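Parna gallery: hand control and wrist-view software

Parna is the control and perception stack we run on the arm and hand at Hedwood. This page collects notes and pictures from the bench, mostly for people at Polico and Kashindye who use the same code and ask what the setup looks like. Page last changed 21/11/2024.

The stack has two parts. The hand controller takes joint targets at 200 Hz and interpolates between them. The perception node reads the wrist camera, masks out the hand, and passes what is left to the planner. Chepkoech Kariuki maintains the first part and Kipchumba Koech the second.

Wrist view and self-mask

The wrist camera always has part of the robot in it. The planner used to treat the fingers as obstacles and refuse to close them, so the mask is now drawn from the joint angles on every cycle. 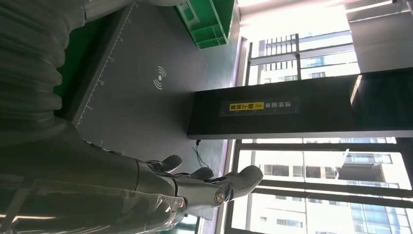 Clear plastic over the ribbed arm section and the forearm, grey fingers at the end. The wrinkles near the wrist catch the window light, and the mask has a wider margin there than at the fingertips. The margin is set per link in the mask file.

Exposure

With large windows in view, auto exposure follows the glass and the near side of the arm goes dark. Parna meters on the work mat only. Set meter_region to "mat" in the camera config. If the mat is less than a fifth of the view, the node keeps the last good value and writes a warning to the log.

Mat scale

The printed ruler along the edge of the mat is used as a rough check on camera calibration. The tool finds the tick marks, fits a line and compares the spacing with the model. It needs at least 82 valid frames before it reports a number. It is a check and does not replace the full calibration run.

Replay

Every run is saved with joint states and camera frames on one clock. The replay tool steps through them with the mask switched on or off. Kipchumba keeps a test set of over 2000 frames, and a change to the mask code has to pass on all of them before it is merged.

Known problems

Mask lags by 2 frames when the wrist turns fast. Open since April.
Reflections on the plastic sometimes come through as small false objects. Raise min_blob_area until they go.
Replay does not load runs saved with the old clock format.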